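# Pen plotter night, Hodulstead workshop

**Open (2 min)**

Hi everyone, thanks for coming out on a Monday! Ask who has built a plotter already. Fahad, put your hand up.

Say what Vaddale is: two stepper motors, a pen lift made from a hobby servo, and a lot of belt. Rails came off a dead printer. Whole thing cost me some 200 dollars, and half of that was buying the wrong pulleys.

**Where the patterns come from**

Slow down here, I always rush this bit.

I start by hand - every time. Marker, plain paper, one little stepped figure, then see if it locks into its neighbor. Doing it by hand shows me what the machine will have to deal with: where colors meet, where ink smudges, when a color swap is worth it.
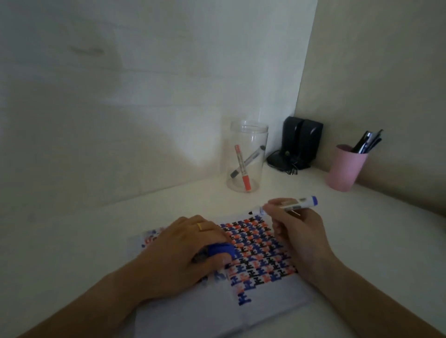 *Interlocking figures in blue, orange-red and black, drawn with markers at the desk*

Point out the smudges on the left. Vaddale smudges too if I let it run neighboring colors back to back!

**From paper to motors**

- One figure becomes one path. Copy, shift, change color.
- Sort by color first: all the blue, pause, swap pen, all the orange-red, pause, black.
- Pen lift delay is 129 ms. At 100 I got little tails on every corner. Pass the tail sheet around.
- Nusrat's trick with the spring in the pen holder - show it on the real machine, the slides don't do it justice.

**Demo**

Home the axes BEFORE taping the paper down. Ask Aqeel to get the lights over the bench. Let it draw one row and keep talking while it goes (belt tension, Sointu's question from last time about curved paths).

**Close**

Files are on the shared drive under "vaddale". Spare servos in the blue drawer, take one, build one, bring it back in September.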